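# Capítulo 7. El vapor: cocer sin tocar el agua

Pocas técnicas dan tanto con tan poco: agua que hierve abajo, agujeros en medio y masa arriba.

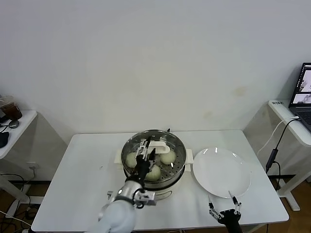

Efua Quansah sostiene que el pan al vapor debería enseñarse antes que el pan de horno, porque obliga a mirar la masa y a fiarse menos del color de la corteza. Wen-hsiung Leung le responde que de acuerdo, pero que entonces hay que enseñar también a tener paciencia con la tapa. Los dos llevan razón, y entre una opinión y otra cabe casi todo lo que vamos a estudiar en estas páginas.

Un bollo al vapor bien hecho es una maravilla: piel lisa, forma de cúpula, miga apretada y tierna a la vez. No hay corteza que tape los defectos. Si la masa estaba mal amasada, la superficie sale rugosa; si fermentó de más, se arruga y se hunde; si le faltó reposo, queda densa y gomosa por dentro. Por eso es un ejercicio tan bueno para empezar la segunda parte del curso (¡y por eso da tanta alegría la primera vez que sale bien!).

## 7.1 Qué hace el vapor

Cuando el agua llega a 100 °C a nivel del mar, pasa a vapor y sube. Al encontrar una superficie más fría, la del bollo, vuelve a convertirse en agua y cede allí una cantidad enorme de energía. A eso lo llamamos **calor latente de condensación**, y explica que el vapor cueza con tanta fuerza aunque su temperatura sea muy inferior a la de un horno.

La superficie del pan, además, se mantiene húmeda durante toda la cocción. Sin una superficie seca y muy caliente, las reacciones que doran el pan de horno apenas llegan a producirse, y el bollo se queda pálido. Ese tono claro, que a veces tira a crema o incluso a verdoso según la harina y lo que lleve la masa, no indica que esté crudo. Para saber si está hecho hay que tocarlo: se aprieta con suavidad en un lado y la masa debe recuperar la forma.

## 7.2 El equipo

Sirve una vaporera eléctrica, una cesta de bambú sobre una cazuela o una rejilla bien asentada en una olla honda. Las tres trabajan igual: una fuente de calor, una reserva de agua y un piso perforado por el que el vapor sube hasta el alimento. En las prácticas usaremos el modelo Kirnard, con cesto de acero inoxidable. El acero se limpia en un momento y no guarda olores, pero tiene una pega que conviene conocer: el vapor se condensa en el metal y puede caer en gotas sobre los bollos. El bambú absorbe parte de esa humedad; a cambio, hay que secarlo muy bien antes de guardarlo.

Quien trabaje con tapa metálica puede envolverla en un paño limpio, con las puntas anudadas por encima, lejos de la fuente de calor. Es un truco viejo y funciona de maravilla.

Queda el asunto del espacio. Los bollos crecen mientras se cuecen, así que se colocan separados entre sí y de la pared del cesto, cada uno sobre un cuadrado de papel de horno. Nunca hay que tapizar todo el fondo: los agujeros están para que pase el vapor. Y junto a la vaporera, antes de encenderla, se deja preparado un plato vacío. Parece una tontería hasta que uno se ve con un bollo ardiendo en las pinzas y sin sitio donde ponerlo.

## 7.3 Primera práctica: bollos sencillos

Trabajaremos con una masa básica, sin relleno. Los tiempos corresponden a bollos pequeños.

1. Amasar hasta que la masa esté lisa y no se pegue a la mesa.
2. Dividir, bolear y dejar reposar 25 minutos sobre el papel, cubiertos con un paño.
3. Llevar el agua a ebullición y colocar los bollos en el cesto.
4. Tapar y cocer 20 minutos sin abrir.
5. Apagar, esperar unos minutos y levantar la tapa hacia el lado contrario al cuerpo.

El quinto paso merece una segunda lectura. El vapor que sale de golpe quema tanto como el agua hirviendo, y las manos y la cara suelen estar justo encima. Para sacar los bollos, pinzas o espátula fina, siempre desde la base; la piel recién cocida se marca con nada.

> **Para el cuaderno.** Anota la textura de la piel al salir del cesto y otra vez cuando el bollo se haya enfriado. Parte uno por la mitad y dibuja la miga. En la página 126 encontrarás una tabla para comparar tus notas con los defectos más comunes.

En el apartado siguiente pasamos a la masa: harina, levadura y el agua justa.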